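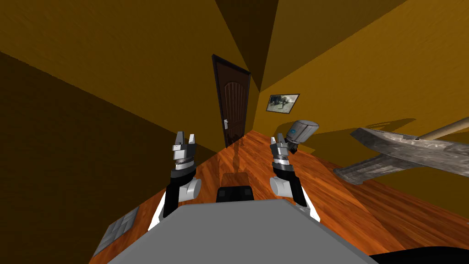

Plerkurora Two-Arm Home Helper
Print this page | E-mail this page

If you have a door that sticks, a hallway that never stays tidy and a garage full of tools that somebody ought to put away, you have probably wondered when a machine will come along and take some of it off your hands. We wonder too, and we have been building toward it for a good while now at Plerkurora. The Home Helper is our two-armed model, and we'd like to tell you plainly what it does well today and what we'd still ask you to do yourself.

Each arm ends in a gripper with two metal fingers. Two fingers sound like very few when you have ten of your own, but you'd be surprised how much of a day's work is simply closing on a thing, lifting it, and setting it down somewhere better (my own kitchen is proof!). The arms sit on a broad, low body and reach out in front, so both can work on the same job or each can get on with its own.

What it does well
Picking up small, firm items from a clear floor. Carrying them to a shelf or bin you have set up beforehand. Holding one end of a thing while you deal with the other.

What it does some of the time
Lever door handles. Our practice rooms are simulated, with a plank floor, a wooden door and a few odds and ends to work around, and the Helper tries the same chores in them over and over before we ask it to try them in a real house. In our last round of door practice it made 207 attempts and got through on 187 of them. We were delighted, but a person who missed their own front door that often would be cross about it, so we still list doors under "some of the time."

What it doesn't do yet
Long-handled tools are hard. The weight is all at one end, the handle swings, and walls always seem to be closer than they ought to be. Please don't ask it to sweep, dig or chop. Laundry is beyond it as well, and so are stairs, wet dishes and anything belonging to the cat.

Mawar Kusuma looks after the chore list and adds to it when she is satisfied, and not a day sooner. There are 13 chores on it as of October. Suryani Ismail runs home visits and will walk through your rooms with you before you order, which we do recommend, as rugs and narrow halls make a big difference.

Options
Vallora soft finger pads, sold in pairs
Ngui charging mat
Gomum extended care plan, with one home visit a year

The Helper is offered on a 13-month lease, and chores added during that time come to you at no extra charge. Call before noon if you can, when Suryani is usually at her desk and happy to talk for as long as you like.

Contact us | Copyright Plerkurora. All rights reserved. | Back to top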